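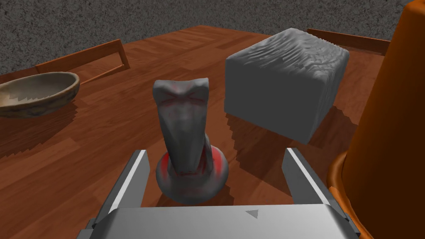 Gray piece with the round base, fingers open.

Tuesday, March 10, 2020

Walarero cross, F2 scoring, day 2. Started late, freezer door iced shut again.

Picked up where Wilmer stopped. He got through tray 3 and half of 4 before the dissecting scope lamp quit. Swapped in the lamp from the teaching room, need to put it back before Thursday section. Scored rest of 4, all of 5 and 6. Ebony vs wild type body is easy on the older flies, on the fresh ones not so much. Anything pale I put back in the vial to score tomorrow, marked with blue tape. Don't dump blue tape vials!!

Running total 1565 flies. Looks fine for 9:3:3:1 by eye, the double recessive class is low though. Could be viability, could be that they get stuck in the food and we lose them when we tap out. Redel strain did the same thing last fall and it was the food. Check the bottoms of the vials from now on, write down stuck ones in a seperate column.

Haven't run the chi square. Want all the trays in first so I don't start fishing.

PCR on the parents. Primer set B again, 40 cycles. Left to right on the gel: ladder, P1 female, P1 male, F1, F1, water. Band at 900 in P1 female and both F1, none in P1 male. Water clean this time, so it was the old dNTPs. Tossed the old box. Made new aliquots, 40 tubes, top shelf, green caps. Please take ONE at a time and don't refreeze.

F1 lane 2 is faint. Probably my pipetting, the tip had a bubble. Rerun with lane 3 DNA next to it.

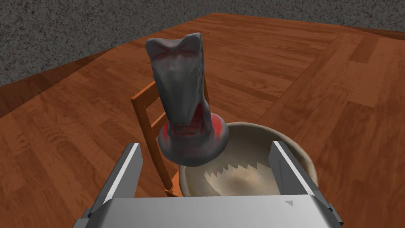
Knight, front view, above the fingers.

Wilmer Sotelo asked if the eye color marker and the body marker are really unlinked in the Lirnik stock. Short answer, I assumed so from the card on the bottle. Card is in Kramer's handwriting and has one line crossed out. If there's an inversion in there we'd see almost no recombinants in the testcross and I would like to know before setting up another month of vials. Plan: 
- pull virgins from Lirnik bottle 2, morning and late afternoon
- testcross to the double recessive, small, a few vials
- count in April when the rest of this is done anyway

Virgins collected today: not enough. Incubator was running warm overnight, they come out faster than I can get here. Turned it down a notch, taped a note on the door.

Food: last batch too soft, cracks away from the glass after a day. Less water, let it boil longer. Also someone used the yeast and didnt write it on the order list, I added it.

Tomorrow: tray 7, blue tape vials, rerun gel, lamp back. Ask Kramer about the crossed out line on the card.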